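We use cookies to remember your settings and count visits. By continuing to browse this site you agree to our use of cookies. Accept | Manage settings

Dorkura Publishes Results of Side-by-Side Gripper Trial on Server Repair Tasks

Open report covers 388 attempts with two gripper designs, two wrist cameras and two controllers

SKELLVILLE, November 14, 2019 – Dorkura, the robotics test workshop in Skellville, today released the full results of its first public comparison of grippers for server repair work. The trial covered 388 attempts at small, fussy jobs inside server chassis, and every one of them is in the report, including the ones that went badly.

We are delighted with how much we learned. Most published gripper comparisons use blocks, cups and balls. Those are useful, but they say little about what happens when a robot has to reach past cables and memory slots to get at one part on a crowded board. We wanted numbers for that kind of reach, and now we have them.

The trial began in June with two grippers. The first, called Tomoana, is a two-finger linkage design built in our own shop. The second, Skescombe, is a parallel-jaw design with a straight slide and a shorter body. Both were mounted on the same arm, given the same parts to handle, and run with the same settings for speed and force wherever the hardware allowed it.

Two small wrist cameras were tried as well, one with a wide lens and one with a narrower view and sharper detail up close. We also ran each gripper on two controllers: a plain position controller, and one that gives a little when the fingers meet resistance.

CPU handling was the task everyone on the team wanted to talk about. A processor has a smooth metal lid, a thin substrate edge and very little to hold on to. The socket is less forgiving still, with a dense field of contact pins that can be ruined by a dropped corner. The Tomoana fingers close on the edges of the part, and the wrist camera looks down between them, so the operator can compare the angle of the chip with the socket before moving in.
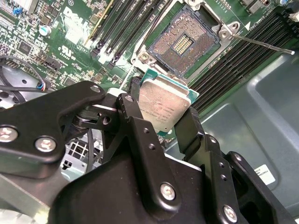
What the trial found

Tomoana came out ahead on CPU handling. Across 173 CPU attempts split between the two grippers, it held the part more steadily and needed fewer second tries. Its long linkage lets the fingers close with a gentle sweep, and operators said they got a feel for it quickly.

Skescombe had the better record with memory modules. Its straight jaws suit a long flat part, and its shorter body was easier to steer near the chassis walls. On several boards it got into places where the Tomoana linkage touched a cable first. We built one of these grippers ourselves and would have loved a clean sweep, but the memory results are clear and we are happy to print them.

The biggest surprise was the controller. Switching from the plain position controller to the softer one helped both grippers more than any change of finger pads. A CPU held at a slight tilt could settle toward level when its edge met the socket frame, and the arm would ease off in response. With the plain controller, the operator had to get the angle right by eye before contact, and that took patience!

Cameras were a closer call. The wide lens kept both fingers and a good part of the board in sight, which operators liked when approaching the socket. The narrow lens was better for the last stretch, especially for seeing the corners of a chip against the socket. Reflections from the metal lid bothered both. We turned the overhead lights down partway through the trial, and the report marks which attempts came before and after the change.

What still needs work

Neither gripper was good with socket levers. Tomoana tended to slip off the end, and Skescombe could grip a lever well but often had no room to swing it. We ran too few lever attempts to rank the two, so the report lists them without a score.

Cables were the other headache. A loose loop can drift into the path of the arm, and neither controller handled that gracefully. Our operators moved cables by hand between attempts when needed, and each of those moves is noted in the log.

Wear also deserves a longer look. We changed finger pads after every 30 attempts as a precaution, so the trial says nothing about how long a set would last in daily use.

Getting the report

The report, the attempt logs and drawings for the Tomoana finger plates are free to download from the Dorkura website. Test groups are welcome to repeat the tasks with their own hardware, and we would be thrilled to see results that disagree with ours. Please include controller settings when you write in. They matter a great deal.

A second round is being planned, with 200 attempts set aside for levers and cable connectors alone. Groups that would like to lend a gripper or camera can reach us through the contact form on our site.

About Dorkura

Dorkura is a robotics test workshop in Skellville. It builds and tests grippers, wrist camera mounts and control software for electronics repair, and publishes its test methods along with its results.

Sign up for our newsletter to get test reports and workshop news by email. Enter your email address. Subscribe. You can unsubscribe at any time.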